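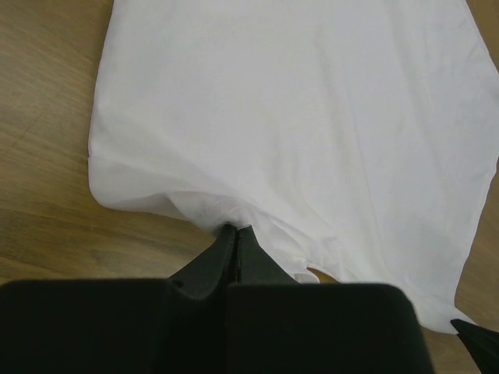 **Figure 7.1** White fabric with a folded hem, spread on a wooden tabletop.

# Chapter 7: Cloth, Fibre and Care

In Chapter 6 you looked at how yarn is spun and how the direction of twist affects its strength. Now we move from yarn to finished cloth, and to what happens to that cloth once it has been bought, worn and washed.

By the end of the chapter you should be able to:

- tell a woven fabric from a knitted one by looking and by stretching
- explain why some fibres crease more than others
- read the symbols on a care label
- plan a simple test of shrinkage and record the results in a table

## 7.1 Woven or knitted?

A woven fabric is made from two sets of yarns that cross at right angles. The warp runs along the length of the cloth and the weft runs across it. Sheets, denim and most formal shirts are woven. Pull a woven fabric along the warp and it hardly gives at all. Pull it at 45 degrees, on what is called the bias, and it gives a good deal more.

A knitted fabric is made from loops. In weft knitting, each row of loops hangs from the row before it, and the loops can open and close when the fabric is pulled. T-shirts, socks and jumpers are usually weft knitted. The cloth used for T-shirts is called single jersey. It has a smooth face, where the loops look like small Vs, and a back with rows of small curved bumps. 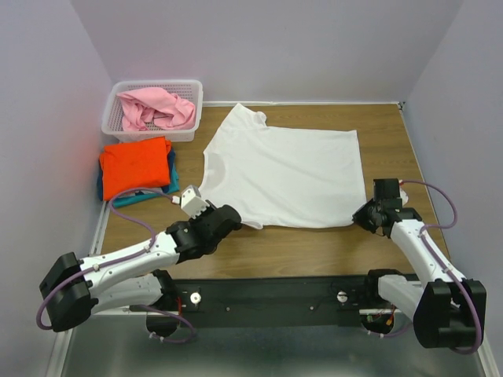 Single jersey also curls when it is cut. The side edges roll towards the back, and the top and bottom edges roll towards the face. This is why it has to be held flat while a pattern is marked out, and why beginners often find it harder to sew than a plain woven cotton.

**Key words:** warp, weft, bias, single jersey, face, selvedge

## 7.2 Why cloth creases

Cotton is almost pure cellulose. Its long molecules are held to one another by weak links called hydrogen bonds. When cotton is bent, especially when it is damp, some of these bonds break and form again in new places. The fibre then stays bent, and we see a crease. Ironing with steam works in the same way, except that the fibre is held flat while the bonds form again.

Wool behaves differently. Its fibres are naturally crimped and spring back after bending, so a wool jacket left on a hanger overnight will lose many of its creases. Polyester takes up very little water and creases less than cotton, but a crease pressed in at too high a temperature can be permanent.

### Case study: the Trarnside laundry

The Hollis laundry at Trarnside washes table linen for hotels in and near Gidinbridge. In April it compared two kinds of tablecloth, one of pure cotton and one of a cotton and polyester blend. Over the trial, 107 cotton cloths and 453 blended cloths were washed, dried and pressed. The cotton cloths took longer to dry and had to be pressed while still slightly damp. The blended cloths could be folded after a single pass through the press, but oily stains were harder to remove from them.

1. Suggest why the blended cloths dried more quickly.
2. A hotel wants its tablecloths to feel crisp and is willing to pay more for pressing. Which fabric would you recommend? Give one reason.
3. What else would you want to know before deciding if the comparison was fair?
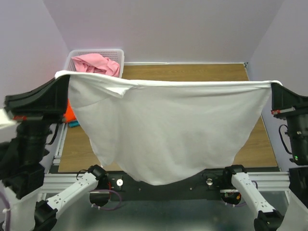

## 7.3 Measuring shrinkage

Knitted cotton is stretched a little as it is made and finished. Washing lets the loops relax, and the cloth becomes shorter – often more along its length than across its width. To measure this, mark two points on a flat sample, wash and dry it, then measure between the points again.

Shrinkage (%) = (original length − final length) ÷ original length × 100

The Droltlow sample cards at the back of the book give fibre content for 19 fabrics. Choose one woven and one knitted cotton for Practical 7A, and allow 15 minutes for marking out before the samples are washed.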